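Cleaning and Checking the Wokitz Hand-Held Gripper

Applies to: all Wokitz hand-held units issued from the Rondetti workshop
Required before: return of a unit to the Bakutier station

Purpose

This procedure covers the routine cleaning of the gripper fingers, the inspection of the pivots and the check of the opening width. It does not cover replacement of the camera or its cable, which is handled under a separate instruction. Operators may carry out steps 1 through 6. Adjustment of the linkage, described in step 7, is reserved for workshop staff.

Tools and supplies

Soft brush with nylon bristles
Plastic tweezers
Lint-free cloths
Isopropyl alcohol
Wooden toothpicks
Calipers reading in millimeters
Hex key supplied with the unit
Service card for the unit

Metal picks and blades must not be used on the fingers. The printed surface scratches easily, and a scratched surface collects more fiber than a smooth one.

Step 1. Prepare the work surface

Clear a space on the bench large enough for the fingers to open fully without touching anything. Wipe the surface and allow it to dry. A light-colored surface is preferred, as dark fragments that drop from the mechanism are then easy to find.

Step 2. Disconnect the unit

Stop any recording in progress and confirm that the file has been saved. Disconnect the camera cable at the handle. Fit the lens cap before brushing begins and leave it in place until step 6 has been completed.

Step 3. Remove loose material

Open the fingers and hold the unit so that the tips point down. Brush each inner face from the pivot end toward the tip, then brush the outer edges. Fibers caught in the print lines should be lifted with the tweezers and drawn out along the line. Pulling across the lines tends to break the fiber and leave the end behind.

The lower edges of the fingers are often missed. Turn the unit over and look at them directly before moving on.

Compressed air is not permitted for this step – it drives small particles into the pivots.

Step 4. Clean the contact faces

Dampen a cloth with isopropyl alcohol and wipe both inner faces. The cloth should be damp enough to mark the plastic briefly, but no liquid should run toward the linkage. Repeat with a fresh area of cloth until it comes away clean. Clear the small round holes in the fingers with a toothpick. If a hole has cracked or lost its round shape, stop and tag the unit for finger replacement.

Step 5. Inspect the pivots

Examine the ring insert at each pivot. The insert should be flush with the surrounding plastic and should not turn when pressed with a fingertip. A dull surface is acceptable. A raised edge, a visible gap or black dust around the ring indicates wear.

Open and close the fingers slowly several times. Movement should be even on both sides. If one finger leads the other, record which one on the service card before making any change. No oil or grease is to be applied at any point. The pivots run dry by design, and lubricant will carry dust into the joint.

Step 6. Check the opening width

Open the fingers to the stop without forcing them. Measure between the inner faces at the tips with the calipers. A correctly set unit reads 73 mm. A reading down to 71 mm is acceptable for continued use. Take the measurement twice, releasing the fingers between readings, and enter both results on the card.

If the two readings differ noticeably, check again for debris at the stop before concluding that the linkage is out of adjustment.

Step 7. Adjust the linkage (workshop staff only)

Where the opening is below the limit, loosen the stop screw by a quarter turn, open the fingers fully and measure again. Continue in quarter turns until the correct width is reached, then tighten the screw by hand. Do not tighten further once resistance is felt – the thread is cut directly into the plastic.

After adjustment, repeat steps 5 and 6.

Returning the unit

Remove the lens cap, reconnect the cable and sign the service card. Place the card with the unit on the return shelf. A unit without a completed card will be treated as uninspected.
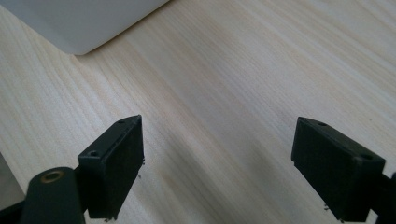 Coughlan, May

Gripper fingers open over the bench, with fragments still clinging near their lower edges. A unit in this condition goes back to step 3 before any measurement is taken.

Corrections to this page should be sent to the Rondetti workshop with the page title in the subject line. The printed copy kept at the Bakutier station is replaced whenever the page is revised.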